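Cahier d'atelier -- petit cabas Kuo, tissu noir
9 juin 2023

Repris le cabas là où Felista l'avait laissé. Pour mémoire, Urnader demande une version plus courte du grand modèle, avec les mêmes anses en sangle et une fermeture à glissière sur l'ouverture. Le patron a été réduit en largeur, très peu en hauteur, et la base est restée plate. Le point à régler avant d'envoyer quoi que ce soit, c'est la tenue debout à vide. Sur le premier montage, le panneau avant s'affaissait dès qu'on lâchait l'anse et le sac finissait couché sur son fond.

Nouveau montage : thermocollant dans le fond seulement, rien dans les côtés. Coutures de base rabattues vers l'intérieur et surpiquées à 6 mm. J'ai repassé à la pattemouille, fer moyen, en évitant le haut du panneau arrière où le tissu lustre vite. Posé sur la table blanche, anse avant tombante, anse arrière rabattue derrière. Il tient.

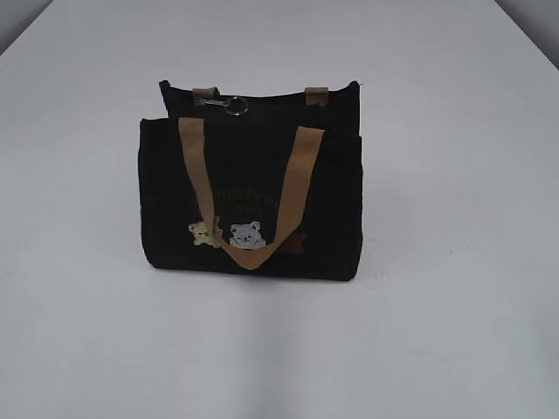 Petit cabas noir, sangle beige, mousqueton et anneau côté arrière.

L'arrière remonte plus haut que l'avant. Gerasimos Psarras avait noté ce décalage sur sa fiche de coupe comme un défaut, moi je l'ai laissé volontairement pour que la main trouve l'ouverture. À trancher avec le client. Si on égalise, il faudra enlever sur l'arrière et pas rallonger l'avant, sinon toute la ligne des anses est à redessiner.

Pattes d'anse : repliées et cousues sur le bord supérieur. La sangle vient du rouleau Condden entamé en décembre. Il en reste assez pour finir les prototypes, pas pour une présérie. Marina a redemandé un prix pour la même teinte. Le beige du nouvel échantillon tire un peu plus vers le jaune que le nôtre, ça se voit surtout à côté du noir. Lui rappeler qu'il nous faut du tissé plat, l'autre référence gondole au pliage.

Mousqueton : pris dans la patte gauche. L'anneau retombe vers l'intérieur et reste accessible sans ouvrir le sac en grand. Avec un trousseau chargé (200 g sur la balance), la patte ne tourne pas. Je n'ai pas essayé plus lourd.

Passé ensuite à la fermeture, qui m'a pris le reste de la matinée. Glissière noire, curseur argenté, languette de tissu noir en bout. La languette est là pour tenir l'extrémité pendant qu'on tire le curseur de l'autre main. Sur le premier sac elle était coupée trop court et on la perdait entre les doigts. Je l'ai refaite plus longue, dans la chute du panneau avant, pliée bord à bord puis piquée. Le pli se déforme quand on tire en biais. Tirée dans l'axe, pas de souci.

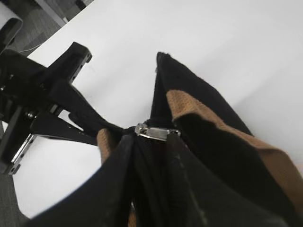 J'ai gardé l'aller-retour à 90 points de piqûre sur toute la longueur du ruban, comme sur la feuille de Felista Mfinanga. En reprenant sa longueur de point, la tension du fil du dessous était trop forte et le ruban fronçait côté gauche. Desserré d'un quart de tour, refait une chute d'essai, puis décousu et remonté la vraie. Le fronçage a disparu. Il y a encore une légère vague à l'endroit où le ruban passe sur la surépaisseur de la couture latérale. Dégarnir cette couture avant de monter la glissière, pas après.

Curseurs : le lot Muvico est de 1000 pièces, largement de quoi voir venir. Deux curseurs du même sachet accrochaient au départ de la chaîne. Un peu de bougie et ils passent, mais je préfère trier au montage que de frotter après. Mis les mauvais dans la boîte à couvercle rouge, étagère du fond, avec une étiquette.

Essai de charge sur l'anse avant. Le sac suspendu au crochet, rempli de chutes de plomb en sachets jusqu'à presque 1000 g, laissé pendant la pause. Pas de point qui lâche. Le bord supérieur du panneau avant s'est un peu creusé entre les deux attaches et il est revenu à la main une fois le poids retiré. Pour un cabas de cette taille, je trouve que c'est acceptable. À refaire avec un renfort de bord, une bande de gros-grain prise dans l'ourlet par exemple, et comparer les deux côte à côte.

Côté propreté, ce tissu ramasse tout. Chaque fil clair de la sangle se retrouve dessus. Brosse adhésive avant chaque pose sur la table, et la table elle-même essuyée entre deux pièces, parce que la craie de traçage reste sur le plateau et repart sur le fond du sac. J'ai rangé la craie blanche et ressorti le savon. Les ciseaux crantés sont à affûter, ils mâchent la sangle au lieu de la couper. Brûler les bouts à la flamme tout de suite après la coupe, sinon elle s'effile avant même d'arriver à la machine.

Reste la question de l'ordre de montage. J'ai fait fond, côtés, anses, glissière. Je pense qu'il vaudrait mieux poser la glissière avant les anses : on a le plat de la table pour soi, les pattes ne viennent pas buter contre le pied de biche et on peut retourner le sac une fois de moins.

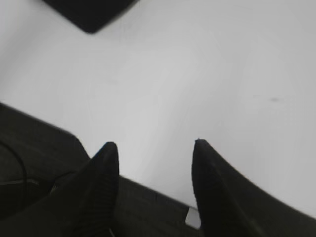
Zoi Ververidis n'est pas de cet avis. D'après elle, si la glissière passe en premier, on n'a plus assez de marge pour recentrer les pattes quand les deux panneaux ont bougé à l'assemblage, et ils bougent toujours un peu sur ce tissu. Elle propose de bâtir les anses, de piquer la glissière, puis de finir les croix en dernier. Elle demande aussi qu'on marque le milieu de chaque panneau par un cran, ce que la fiche actuelle ne prévoit pas.

On monte donc un sac dans chaque ordre, même coupe, même fil. Christos Michailidis prend le sien, je prends l'autre. Temps de montage à noter au dos de la fiche.

À faire :
crans milieu à ajouter sur le patron
bande de gros-grain, demander à Marina s'il en reste en noir
réponse d'Urnader sur la hauteur du panneau arrière
ciseaux crantés chez l'affûteur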